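Bindbridge Kitchen Handling Project
Progress report to the Meserer Fund, period ending March

1. Summary

Work at the Astby site continued through the period, with one interruption. A fault on the left arm of the two-arm station stopped trials for 7 working days. There were no injuries. The station has returned to limited use, and the remaining actions are listed in section 4.

2. Description of the fault

During a routine sorting trial, the left arm failed to hold its position after a stop command and sank toward the tabletop. The operator pressed the emergency stop and the arm came to rest against a plastic bin. The bin was cracked and has been replaced. The station log showed that the controller had lost contact with the wrist joint for almost 5 seconds before the stop command was given – a condition that should have raised an alarm but did not.

3. Cause

Baird, the project's maintenance contractor, inspected both arms. A connector in the left wrist cable had worked partly free. Repeated wide movements had pulled on the cable, which had been fitted with too little slack. The missing alarm was a separate matter. The warning limit had been raised during earlier tests and was never set back to its original value.

4. Actions taken and outstanding

The wrist cable on the left arm has been replaced and rerouted with a longer loop. The warning limit has been restored, and any change to it now requires written approval from the site lead. Arm speed is held at 70 percent of the normal setting until the review is closed.
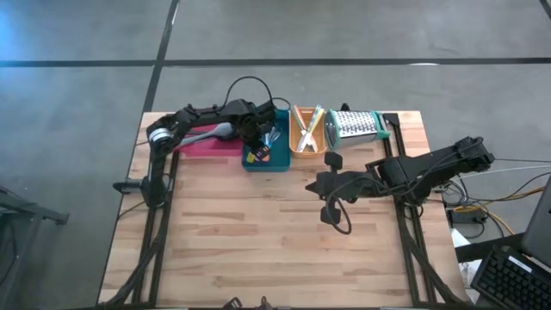
Two-arm station at Astby, with utensils, tray and bin at the back of the table.

Since the restart, 37 trials have been completed at reduced speed without loss of contact. Baird will inspect the connectors on both arms again before full speed is allowed. Cable routing on the right arm has yet to be reviewed – this work is planned for the coming period.

5. Effect on schedule and budget

The repair was paid for from the existing maintenance line, and no additional funds are requested. The second round of utensil trials will begin later than planned. A revised schedule will be sent to the Fund once the inspection is complete.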